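The Last Thing It Was Told

Part One: The Fruit

By the time I got to Saklow they had decided it was the technician's fault. It was in the first email, in the second email, and on a sheet of paper waiting for me at reception with my visitor's badge clipped to it. "Operator entered the workspace during a pause." I have been looking into accidents for insurers for a long time, and I have read that sentence about bread slicers, lifts and a car wash.

The technician was at home with a splint on two fingers. I had telephoned from the train. A polite, tired voice told me the same thing three times over. I pressed stop. The arm stopped. I reached in for the fruit, and the hand shut.

"The arm stopped but the hand shut," I said.

"That's what I told them."

Tostance had the ground floor of an old seed warehouse. The manager who met me wore a fleece with the company name on it and walked half a pace ahead all the way down the corridor, talking over one shoulder. The system was called Alow. It was on version 2. It had been through every test there was, and I was welcome to see any of them. I said I would like to see the one where somebody presses stop and puts a hand in.

"That wouldn't be a permitted action," said the manager.

"No. But did you test it?"

We had reached the door by then and there was a code to be typed in, which took all of the manager's attention.

The job was packing soft and awkward fruit. The customer was a wholesaler called Snorradóttir, who had seen a film of it working and signed something on the strength of the film. I have nothing against films, except that in my experience they are made on the good day. The robot was meant to pick the fruit off the table, put it in the bin and leave no marks on it. They ran it for me. The hand came down slowly over a dragon fruit with its fingers spread, like somebody about to lift a sleeping cat. 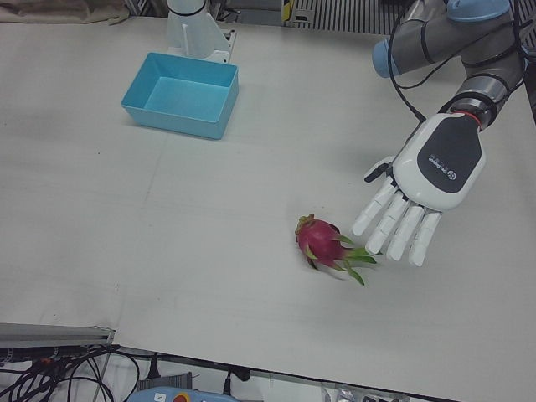 Part Two: The Button

It picked the fruit up very nicely. I said so. It turned, and the fruit went into the bin with a small thump, and the manager looked at me as though that settled it.

I asked for it again with a stop in the middle.

There was a short talk between the manager and the engineer about whether this was needed. The engineer was young and had not slept. I noticed that the engineer wanted to do it and the manager did not, and I put that in my notebook, where I put most of what I end up using.

The stop button was on the teach pendant, and the pendant lived down below the edge of the table among the cables. I asked how you were meant to find it in a hurry. The manager said staff were trained. I asked the engineer, who said, "You sort of feel for it."

We did it with a fruit half lifted. The engineer felt for it, and pressed, and the arm stopped dead. I was impressed, I will admit that. It hung there over the table without a tremble.

"There," said the manager.

"Is the hand off?"

"The system is stopped."

"I understand that. Is the hand off?"

I had bought a cucumber at the station. It was going to be part of my supper, but I have found that a cucumber is about right for this sort of visit. The engineer eased the dragon fruit out from the fingers and I held the cucumber in its place by the far end. For a moment nothing happened and I felt foolish. Then the fingers closed on it, quite gently to start with, and kept closing. It snapped and the end of it rolled off the table.

The manager said that a cucumber was not a representative load.

Part Three: The Log

They gave me a desk and a copy of the log. The accident was on run 227. Somebody at Tostance had already been through it with a yellow marker and had marked only what they liked, so I started with the lines they had left white.

The manager's case was simple. Stop received, and 441 milliseconds later, all motion ended. It said so in the file: all motion ended. It was inside the limit they had set for themselves. If all motion had ended, then the hand could not have shut, so the technician must have reached in before the stop and was now remembering it the other way round. People do. I have known honest people swear to things in an order that could not have happened, and I did not rule it out just because I had taken to the voice on the phone.

But I wanted to know who had written the words "all motion ended", and what they had been looking at when they wrote them.

"The arm controller writes that," said the engineer.

"And what does it know about the hand?"

The engineer thought about this for longer than I expected. "It knows it's attached."

So there it was, or some of it. The stop cut the arm. The hand had its own supply and its own small box, and nothing ran from the button to the box. When the arm stopped talking, the box carried on with the last thing it had been told. On run 227 the last thing it had been told was to close on the fruit until it felt something push back. If you took the fruit away it went looking. The design papers promised a grip of up to 50 newtons, and there was a page on how carefully this had been chosen for the comfort of the fruit.

I asked whether the hand kept a log too. It did not. But there was a camera at the wrist, which kept its own time and went on saving pictures whether the arm was stopped or not. The manager said those had been looked at and there was nothing useful in them. I asked who had looked. It was the manager.

We went through them in the late afternoon, the engineer and I, with our heads on one side. Most of what a wrist sees is no help to anybody. It sees ceiling lights, the back of a monitor, its own knuckles.
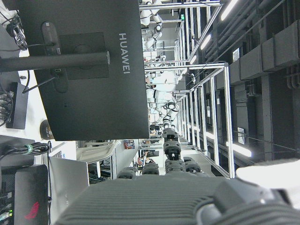 The hall at Saklow, from the wrist.

You learn to use what there is. If the lights overhead stay put from one picture to the next, the arm is still. If the fingers have changed and the lights have not, the hand is moving by itself. It took us an hour to find the place. The lights stopped sliding. They stayed where they were, picture after picture, and in those same pictures the fingers came in, and then there was a sleeve.

The engineer said a word I won't put down and went to stand by the door.

The manager came back and watched it through twice. Then the manager said that the camera clock was known to drift.

"I'm not using the clock," I said.

"It would need to be looked at by our own people."

"Your own people have looked at it. That's one of them, by the door."

I was given a new statement before I left. They had worked quickly. It said that following a full review Tostance had found an opportunity to improve the hand interface, and that in the meantime staff would be reminded not to enter the workspace. There was no mention of a wire, or of moving the button to somewhere you could see it. I asked if the technician would be getting a copy. I was told it was an internal document.

I posted one from the station, with the first sheet folded inside it so that the two could be read together. Then I rang the engineer, who had given me a number on the back of a fruit label, and asked whether they had switched the hand off at the wall yet.

"They're running it tonight," the engineer said. "Snorradóttir are coming in the morning and it keeps dropping things."

I asked what they had done about that.

"Turned the grip up."

I got off the train again and went to find a taxi.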